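I promised in the last newsletter that I'd report back on the Great Sock Sort, and a few of you have already written to ask how it's going (thank you, and yes, I do have a life outside laundry). It has taken me most of a weekend and every clear surface in the flat.

I started with the cream and white ones, which are the worst. Black socks you can match by length, stripy ones match themselves, but pale ankle socks all look like cousins. I tip them onto the wooden table in daylight and look at the shade first – some lean a bit peachy, some are plain white – and then at any tiny printing on the foot, though on mine it's mostly washed out too faint to read. 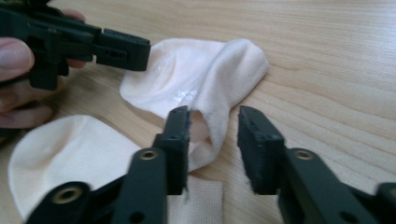
## Flat, then folded

My old method was balling them up, cuff over the lot, and it ruined the elastic on every pair I liked. Leonardo Ferraro, who reads this from Odoton and sends me very stern emails about knitwear, talked me into folding instead, and I'm a convert!

Lay the first sock flat on the table and smooth it from toe to cuff. If the toe is puffing up, give it a little tug. Thin ones crease if you so much as look at them, so I go over those with my palm twice. Put the second on top, toes together, then fold the toe end in and bring the cuff over to meet it. You get a tidy little parcel that stands up in a drawer.
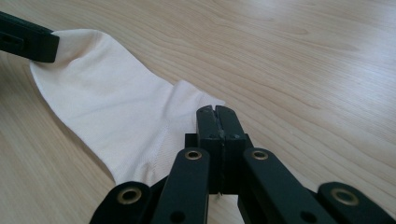 Ankle socks only need the one fold, by the way. I was doing two and they kept springing open, which made the drawer look as if something lived in it. Longer ones can take a third if your drawer is shallow.

I've put mine in a Fovby divider with 8 sections, and the pale ones get two of those all to themselves. The singles go in a bag on the back of the door until June, and anything still without a partner by then becomes a duster. I've been firm about this before and caved, so do feel free to check up on me.

Next time: tea towels, and how many is too many.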